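2 October 2018

I finally had a free afternoon to put the two hand-held grippers next to each other on the bench, so these are my notes before I forget them.

The first one is the Ccori, which I bought in June. It came assembled and has soft pads on the fingers. The second is the Jolon, which is a set of print files and a parts list. I printed it in dark green because that was the spool already loaded. Both carry a small camera that looks down past the fingers, and both plug into the same Skirirard controller board, so switching between them takes a few minutes and one cable.

I started with the trigger. The Ccori has a light pull and closes fast. The Jolon needs more force, and my hand got tired before I was done. I swapped the return spring for a weaker one and that fixed most of it. The fingers open a little slower now, but I don't mind.

Next was the camera view. The Ccori camera sits close to the fingers, so anything I hold fills most of the picture and I lose track of what is next to it. The Jolon mount sits farther back. I get both fingers and a good piece of the table on either side of whatever I'm reaching for. For the sorting job I have planned, I want that extra room.

Exposure was a problem on both. On a pale surface with dark fingers, auto exposure kept hunting every time the fingers moved. I locked it in the Skirirard settings and set the white balance by hand with the gripper open.

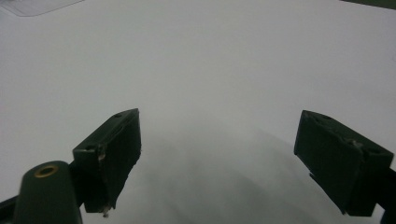 After that the brightness stayed put, and I did the rest of the runs without touching it. I recorded 28 short clips with each gripper, picking up bottle caps, pens and a folded cloth. The Ccori was better on the cloth. The Jolon did better on the pens, I think because the flat finger faces line up with each other.

The prints could be cleaner. The finger edges are rough and chipped in spots, and I should sand them or print a new pair with thinner layers. The brass inserts went in fine.

I'm keeping the Jolon on the board for now. The Ccori goes back in its box until the new pads arrive from Esterbridge, and then I'll run the cloth clips again with both.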